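March 25, 2021
Dye bench, madder and cochineal vats

Started late because the kettle circuit tripped again and I had to go hunting for the breaker panel key (it was in the button drawer, of all places). So the first pot didn't go on until almost ten. Putting that down now so that when I look back and wonder why the afternoon batch got rushed, there's my answer.

The plan for today was to finish the red tests for the wool order and decide between the two cochineal lots. Lot one is the old stuff from Skadov, bought in October, the last of the big jar. Lot two is the new bag from Fuleck, which costs more and smells a lot dustier. Rowena Ignacio swears by it. I wanted to be fair and run them side by side with the same wool, same mordant, same water, and not let myself peek at the labels once they were in the jars. I peeked. I'm only human!

Mordant first. I did all the skeins last night in alum and cream of tartar, 100 grams of wool per skein, and left them to cool in the pot with the lid on. They felt right this morning, a little tacky, no grit in the bottom. I've been blaming my blotchy reds on the dye for months and I'm starting to think it was the mordant pot being too small. You can't cram that much wool in there and expect the water to get everywhere. The bigger pot fixed it or at least it made me feel better about it.

Ground both lots by hand in the little mortar, which took forever. Note to self and anybody else using this bench: do NOT use the coffee grinder with the green lid. It has walnut hull in it, still, after two washings, and it will turn your nice clean red into brick. Ask me how I know. Extracted each lot three times, straining through the old silk scarf, and pooled the liquid. The Skadov extract was darker on the first pass and then dropped off to almost nothing. The Fuleck kept giving right through the third. That surprised me, and I wish I'd done a fourth pass on it just to see.

Heated both jars in the same water bath, brought them up slowly over an hour and held them just under a simmer for 30 minutes. I stirred every few minutes with the glass rods and mostly listened to the radio.

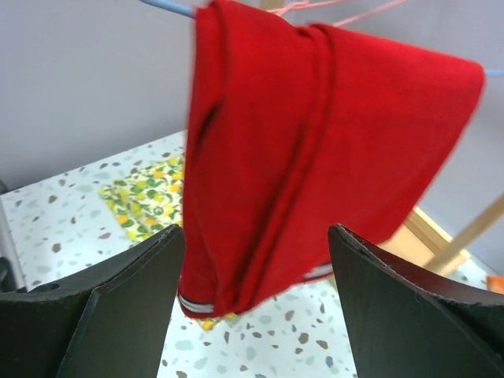

Pulled the skeins a bit after one and let them hang on to their own warmth in a towel before rinsing. I've been going back and forth on this step. Jaiswal's handout says rinse right away in water the same temperature as the bath, and I did it that way all winter. But the last two times I let them rest first I got less bleed in the rinse, so I'm sticking with resting until something goes wrong.

Results, wet: the Skadov skein is a cooler, pinker red. Pretty, sort of a raspberry. The Fuleck one is deeper and leans toward true crimson, and it's more even from end to end. Neither one is what I'd call scarlet. For that we'd need tin, and I don't want to work with tin in this room with the window that only opens a hand's width. So if the customer wants orange in their red, I'd like to get there with madder.

On that subject, the madder pot. I set it soaking yesterday with a spoonful of chalk because our tap water is so soft. Warmed it today and kept it low, low, low. This is where I always mess up - I wander off, the pot gets too hot, and the browns come out of the root and never leave. So I clipped the thermometer on and parked myself next to it with a sandwich. Came out a lovely warm brick orange. I dipped a small piece of the Fuleck skein in the leftover madder for ten minutes and oh, that's the one. Warm red, still bright, not muddy at all. I tied a knot in the end so I can find it again.

Cost check, because I promised I'd start doing these. The wool order is 890 grams total in the red, and going by today's proportions the Fuleck works out fine as long as we use all three extractions, and the madder afterbath is nearly free since we'd have the pot going anyway. The Skadov is cheaper by the bag but I'd end up using more of it. I wrote the sums on the back of the swatch card, number 338, which is in the blue binder and not the gray one.

Things I'd do differently:

Weigh the cochineal after grinding as well as before. I lost a fair bit to the mortar and my sleeve.

Label the jars on the glass and not the lid. I swapped lids while stirring, caught it, and then spent five minutes doubting myself. The colors were different enough to sort it out, thank goodness.

Get another roll of the Stunach twine. The cheap cotton soaks up dye and then the ties print little dark stripes on the skeins.

Light test strips are cut and taped in the south window, half under foil. I did the two cochineals, the madder, and the knotted one. Please leave the blinds up if you're in after me.

Both exhaust baths are saved in the lidded buckets under the sink. There's plenty of pink left in the Fuleck one, so if anyone wants to throw in some silk tomorrow, go ahead. I'd use it before Monday or it'll start to stink.

Still to do: wash the silk scarf, order alum, call Rowena about the second bag.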